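Home Help Forum > Bedroom and Closet > Small stuff

Where do hair ties live in your house?

Posted by stavilham_mom, July 2019

I own, by my own embarrassed estimate, more than 40 hair ties, and on any given morning I can locate zero of them. They're on doorknobs, gearshifts, the neck of the dish soap. I bought a Rewi drawer organizer with 7 compartments and it now holds batteries. My cords and bracelets are in worse shape, having knitted themselves into one garment. What do people do that doesn't involve a label maker?

hoker66

Get a Hoker wall rack. Has pegs. Hang them on the pegs. Done.

lidless_in_altis

I had the rack. It's a fine rack, and by September it was holding up one bathrobe and a grudge.

What stuck for me was dumb and free: one shallow white tray, low sides, no compartments. Compartments are where my good intentions go to hold batteries, same as yours. Put it on the bed, turn out every pocket and purse you own, and drop all of it in. Scrunchies, clips, cords, the lot. You can see everything at once, and the bed makes you finish, because eventually you'd like to lie on it.

Scrunchies and cords, in the tray, on the pink bedding:
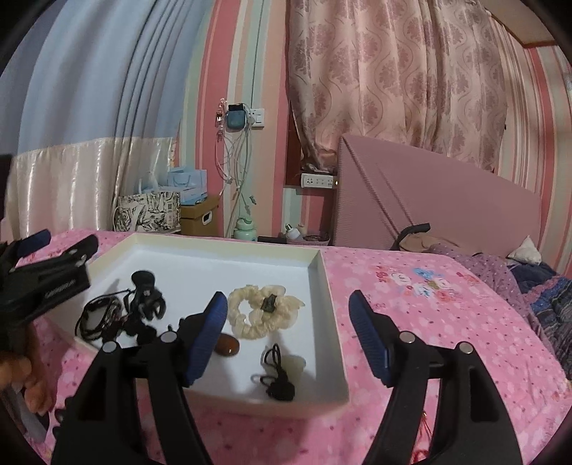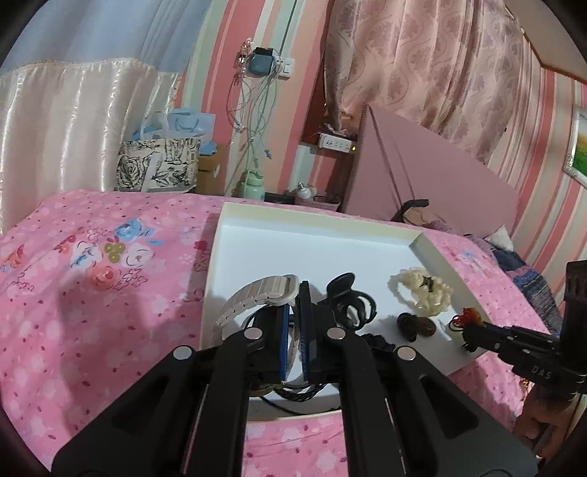

Second step is to get the thin cords out before they find each other. I loop each one around two fingers and tuck the end under. Necklaces go in their own saucer, since a scrunchie will swallow a chain and deny it. Anything stretched out to the size of a dinner plate goes in the trash, and no, you will not be using it to tie up tomato plants.

Then the tray moves to the dresser and stays there. If it's heaped above the rim, you own too many. I was well over the rim. We don't need to discuss it.

stavilham_mom

Tried it with the lid of a boot box. Found two earrings, a key, and a claw clip I blamed my sister for in writing. The batteries are keeping the Rewi.

rackless223

Does this work if you have a cat?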